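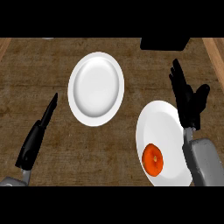
What does the study ask participants to do?

Participants steer a simulated two-armed robot through short tabletop tasks, and we use what they do to train and test a control policy.

Call for participants: teleoperation in simulation
Plodis Lab, Privance
Posted 18 Sep 2025

We are looking for 40 adults to take part in a study on how people teach a robot to handle food and dishes. All sessions take place in a simulator. You wear a headset and hand trackers, and the arms on the screen follow your own arms. You will work with plates and small food items on a table, and the task is usually to move an item from one plate to another.

What we are studying

Our earlier work trained a policy on 1776 demonstrations recorded by lab staff. It did well when the plates were close to their usual positions and badly when they were moved toward the edge of the table. We think part of the problem is that staff all learned the same way of doing the task. We want demonstrations from people who have never used the system, and we want to compare two ways of collecting them:

Full demonstrations. You do the whole task from start to finish.
Corrections. The policy runs by itself and you take over when you think it is going wrong.

You will be assigned to one of the two groups at random. Both groups record 100 attempts. Failed attempts are kept and labeled as failed, so please do not worry about dropping things.

Who can take part

You must be 18 or older, have normal or corrected vision, and be able to use both hands. No robotics or gaming experience is needed. You cannot take part if you have worked on the Yousafzai project or used our hand trackers before. If headsets make you feel sick, this study is probably not a good fit.

Time and pay

Two visits of two hours each, on different days. Pay is $27 an hour, including breaks and the practice period. If you stop early you are paid for the time you were here.

What we record

Hand and head motion, the state of the simulated robot and objects, and your answers to a short survey on effort. We do not record your face or voice. Data is stored under a number. The motion data will be released with the paper, and the consent form explains what is in that release.

How to sign up

Fill out the interest form at the Plivex front desk or on the lab's study page. Tell us which hand you write with and which times of day suit you. We reply within a week. Sessions run until all places are filled.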